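Clearing the Upper Floor at Kendcombe

Readers who have followed these pages since June will be aware that I undertook to put the upper floor at Kendcombe into proper order before the new desks are allocated. The work is now well advanced, and I set out below what has been done, what remains, and the rules I propose to follow from here on.

The upper floor has been in shared use for several years. In that time it has gathered the usual deposits: power leads belonging to equipment long since given away, three kettles, a drawer of keys without locks, and a large quantity of paper. Adanech Gebru and I began with the paper. We filled 78 folders, of which the greater part went to the archive store at Firkstead and the remainder for shredding. I had expected this stage to take one afternoon. It took four.

The second stage concerned the furniture. Two tables were moved away from the stairs, where they had narrowed the way through to an uncomfortable degree. Khang La had measured the floor beforehand and drawn a plan to scale, on which we relied throughout, and which showed that a walkway could be kept clear along the railing without the loss of any desk. The cupboard by the stairs was offered to our neighbours at Cokton, who collected it the same week. I should like to record my thanks to them for bringing their own trolley.

The third stage, and the one on which I have received the most correspondence, was the desk equipment. It had been the custom for each person to leave a keyboard, mouse and headset wherever they had last been used. Under the new arrangement every desk is to be cleared at the end of the day, and all loose items are to be returned to the shelf. Keyboards are lifted off the desk first, so that the surface can be wiped properly, and are then stored on edge. Stored flat, they took up two shelves. On edge, the same number fit on one, and it is possible to draw out a single keyboard without disturbing the others.
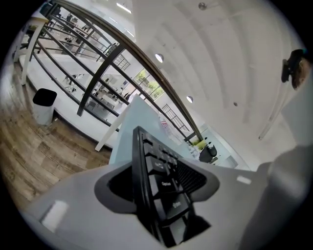
A keyboard held on edge on the upper floor, with the curved railing behind.

I am aware that storage on edge has its critics. Hưng Lục has written to say that the feet on older keyboards may catch on one another, and he is correct. My answer is to fold the feet in before putting the keyboard away, and I have placed a note on the shelf to that effect. Nelli Ahonen has asked whether people may keep a keyboard of their own. They may, provided that it is labelled on the underside and returned to the shelf with the rest.

Cleaning deserves a paragraph to itself. A keyboard should be unplugged, turned over and tapped gently, then brushed along the rows with a soft dry brush. A cloth very slightly dampened with water will deal with most marks on the keys. The spray cleaner we used in previous years left a film, and I have withdrawn it. The worst of the dust is always found between the keys on the left-hand side – I can offer no explanation for this.

With regard to waste, there is a small white bin with a black lid on the upper floor. It is intended for dry waste. Tea bags and fruit peel are to be taken down to the kitchen, however inconvenient the stairs may be.

The total spent so far is £222, which covers brushes, labels, shelf dividers and the hire of a van for the Firkstead run. The sum set aside was £600, and I do not expect to need the whole of it. The principal item outstanding is cable trays, for which Ankrah have been asked to quote.

Vinh Lò has kindly agreed to look over the sockets next. Until he has done so, please do not move any table that has a lead running to the floor. The key drawer also remains to be dealt with, and anyone who believes that one of the keys may be theirs is invited to come and try it.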